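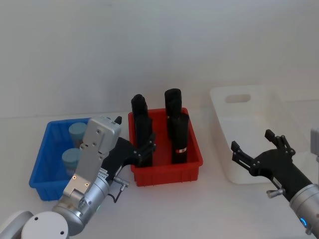
Sorting at home: what changes in December

From December the collection in Bistham will work in a new way, and we receive many questions about it at the Jutik office. We try to answer the most common ones in this item.

Until now, all dry waste went together in one bag and was separated later at the Vatura depot. The depot is old and the sorting line there stops often. For this reason the town has decided that paper, plastic and metal must be kept apart already in the house. Glass stays as before, at the collection points near the market and behind the swimming hall.

Each household will get a letter with its collection day and a sheet for the kitchen door. Please keep the sheet, even if you know the rules well, as visitors and children often do not. The truck starts at 5 in the morning, so it is better to put everything out in the evening. On Majumder Street the truck can't turn, and the people who live there should bring their bins to the corner, as they do now with garden waste.

Containers can be of any color, but they should be open on top and not heavier than 15 kilos when full. Bottles should be emptied, but you don't need to wash them. Paper with food on it, such as pizza boxes, goes to the normal waste. Batteries must never go in any of the bins. You can leave them at our office or in the library.

The trial in the north part of town included 23 streets, and we learned from it that most mistakes happen with milk cartons. They look like paper, but they have a thin layer of plastic inside. For the moment, put them with the plastic.

We have printed 2000 extra sheets, also in large letters. If your letter has not come before the end of November, please call us or come by in the afternoon. The office is closed between noon and two.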